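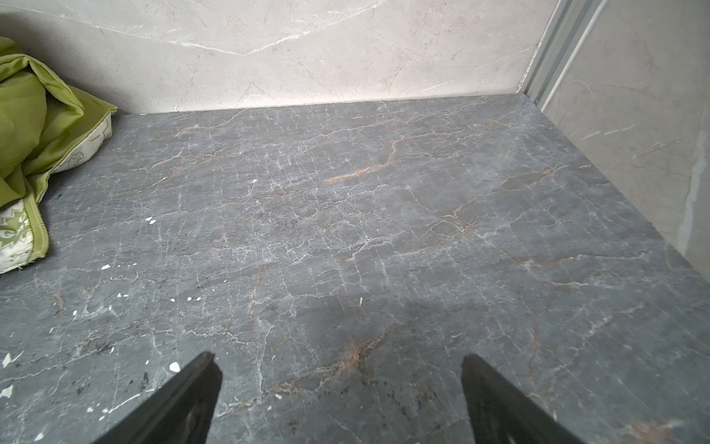 Baltell Fabric Shaver Review

We use cookies to improve your visit. By continuing you accept our cookie policy. OK

I bought the Baltell in March to clean up fleece that had started to pill. It runs on a charge, has 6 speeds and weighs 200 grams. I have used it on nearly everything in the house that isn't denim.

Setup takes a minute. Lay the garment flat on something hard, pull it tight with one hand and move the shaver in small circles. Stone or tile works well. A bed does not, the fabric sinks and the head skips.
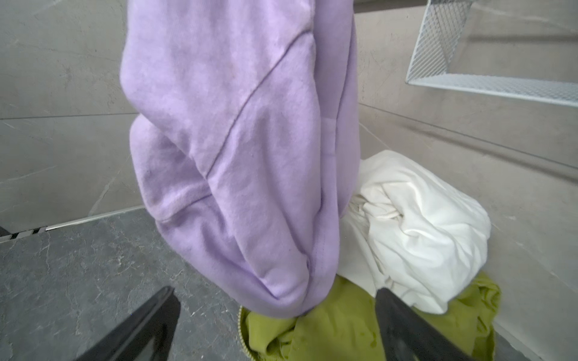 Lavender fleece with faint pilling, plus a yellow-green zip-up.

On fleece the lowest two speeds are enough. A sweatshirt took me 13 minutes, both sleeves included. Go slowly at the seams, where the guard can catch on the ridge. Keep it well away from zippers.

The lint cup is small and the lid is stiff. I emptied it twice per garment. The Vasov I had before held more but was louder and pulled at thin cotton.

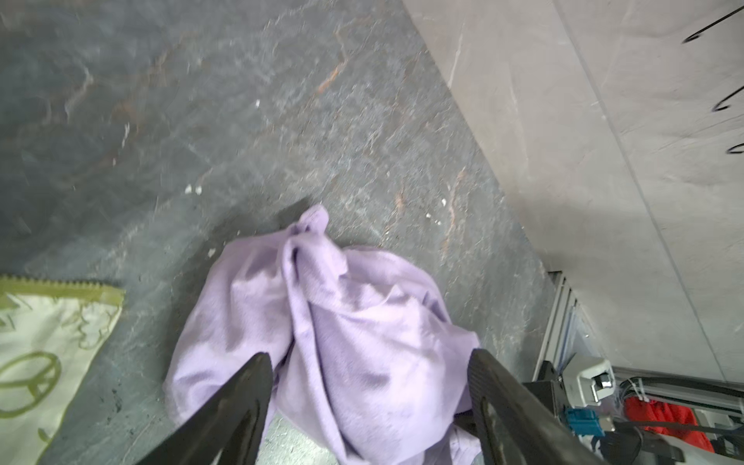

FABRIC CARE > SOFT & FUZZY FABRICS

Fuzzy cloth needs the tall guard. With the short one it comes out flat in patches. Shake it out afterward, a lot of fluff stays in the folds.

Four stars. I would buy it again, with a bigger cup.

594 people found this review helpful

Related reviews
Halás Lint Brush
Brosden Folding Drying Rack
Vasov Fabric Shaver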